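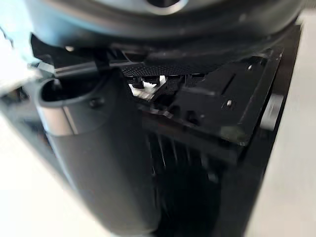
4.2 Letters home from the Plevutbridge hostel

The richest material in the whole collection is the run of 145 letters written by families who passed through the Plevutbridge resettlement hostel, and we were delighted to find how much of it concerns ordinary days. Earlier work by Dumlao and Soriano used the hostel's intake cards, 389 in all, to trace where people were sent next. The letters let us hear what they made of it! Parents write about bus fares, school shoes, the price of rice, and (again and again) who was allowed to cook and when. 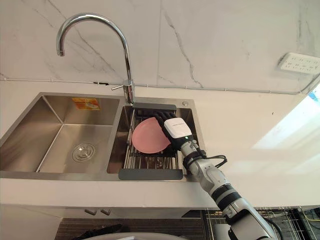 Cooking is the subject on which the letters and our interviews agree best. Virgilio Calimlim arrived at the hostel as a boy of nine, and his mother's letters describe one shared kitchen, one cold tap and a rota pinned to the door. When we asked former residents what a kitchen of their own had meant, several spoke first of the sink. A double-bowl steel one with a tall curved tap, like that in Figure 2, was for Calimlim the very picture of having settled: one side for the rice, one for the dishes, and no queue behind you. Eduardo Marquez, interviewed in March, gave a strikingly similar account, although his family had been moved on to Meesuk within weeks. We return to his testimony in Section 5.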